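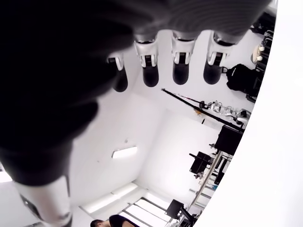 ## 14 Jun 2025, open day at Nevside, rig notes

Two-arm station, white table, round brown tray between the arms. Controller is the Funuvance build we froze last September. Nisha Vishwakarma ran the talk, I logged. Visitors came through in groups of 17, and the Rirville people stayed for a second run.

Arm speed capped at 200 mm/s for the whole day. Wrist cameras on, both sides. Exposure still too high against the ceiling lights. Fix before the next visit. 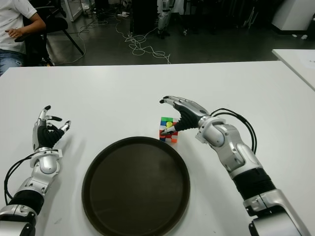
## Cube handling

Task was the scrambled cube at the far rim of the tray, right hand only. Left hand parked open over the table. Approach comes from above with the fingers cupped. Radu's grasp table has almost 4,000 entries and I used the small-object subset, no edits. 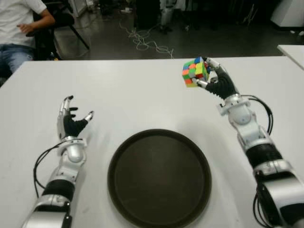

Right hand holding the cube above the table, left hand open.

Thumb sits on a lower corner of the cube in this grip. I would like it nearer the middle of the face. Try a wider preshape, 14 mm more at the thumb.

Questions were mostly about the fingertips: wear, cleaning, how they come off. Nisha has the list. Cable loops at both wrists need a look before we raise the speed cap.
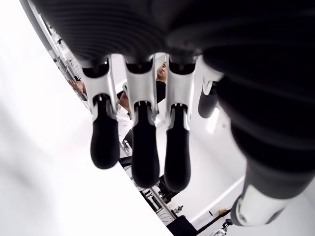 Fingers from the wrist camera, black padded tips.

To do: exposure, preshape, wrist cables. Send Rirville the log format. Ask Radu which table version is current.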